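Two-finger gripper or five-finger hand for tabletop pick and place?

Posted in Hardware / End effectors

Ollel_bench

I'm trying to decide what to put on the left arm of our humanoid for a run of simple table tasks. The choices are the five-finger hand it came with and a Sterkgate two-finger parallel gripper. The task is the same either way: pick a part up inside a taped area on the table, move it to a second taped area, let go, go back to the start pose.

I ran 100 picks with each one in May, same parts, same operator, same head camera. The gripper got 90. The five-finger hand did worse than that, but I changed the wrist offset partway through its run and I don't trust the number enough to post it. Most of the misses with the hand were thin flat parts. It did better on anything round.

Weight matters too. The gripper with its adapter plate is 1150 grams and I would like to stay near that.

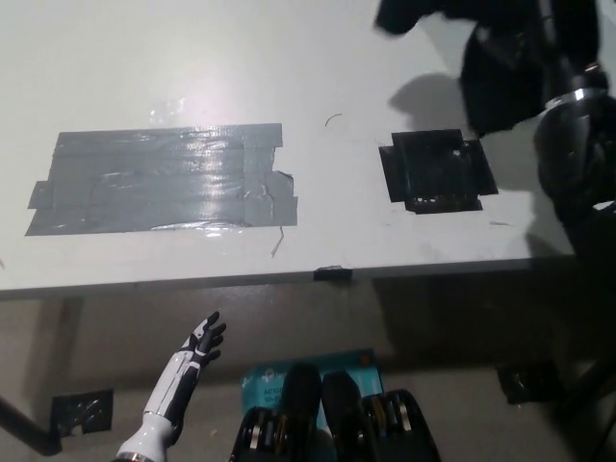 The other thing I can't settle is how to mark the table. At the moment the pick area is gray duct tape in overlapping strips and the place area is a smaller patch of black tape. The gray tape is shiny and throws bright streaks under the overhead lights. I also get a soft shadow near the black patch when an arm is over that side. The controller uses the head camera to find the part, and I suspect some of my misses are vision misses that I'm blaming on the fingers.

So, two things. Is there a fair way to compare the two end effectors on this setup, and should I redo the markers before I run anything else?

mattgray_cell

Redo the markers first. If the camera is part of the loop, then your 90 is a score for the camera and the gripper together, and you can't tell which one lost you the other ten.

Glossy duct tape is a poor choice for a pick area. Use matte gaffer tape, or paint a thin board and clamp it down. One flat piece is better than overlapping strips, which leave ridges that a thin part can rest on at an angle. Trim any threads and ragged ends while you're at it. We had a detector that kept finding a "part" at the corner of a patch, and it was a loose thread.

For the comparison:

Log every miss as one of two types. Either the fingers closed in the wrong place, or they closed in the right place and the part slipped or never came up. Only the second type says much about the end effector.

Lock the camera exposure. If it's on auto it will shift when a dark sleeve or arm comes into view over a light table.

Alternate the two in blocks of ten or twenty if your adapter lets you swap quickly. Doing all of one and then all of the other mixes in whatever drifted during the day.

Check the wrist offset at each swap against a fixed point on the table. A bad offset looks exactly like a bad gripper.

Throw out the run where you changed the offset. Half of it can't be compared with the other half.

On weight, check what the arm is rated for at full reach with the part in hand. The figure on the sales page may be for a bent elbow.

ranjbar_user2

just get the gripper. fingers are a pain, more motors more problems. I run a Ranjbar controller with two fingers and never looked back

Esta_lab

I'd disagree with the post above, it depends on your parts. We have the same kind of split, a hand on one side and a gripper on the other. Our hand setup is 1190 grams, so the weight was close to a tie for us. The gripper wins on flat parts every time. For round parts and anything that needs turning after the pick, we kept the hand.

Two things helped the hand with thin parts. One was a rubber pad on the thumb and index fingertips. The other was approaching lower and sliding the part to the thumb before closing. It's slower, but the misses dropped a lot.

Also put down a marker for where the base stands, if you haven't, and check it before each block. Ours crept a little every time someone leaned on it.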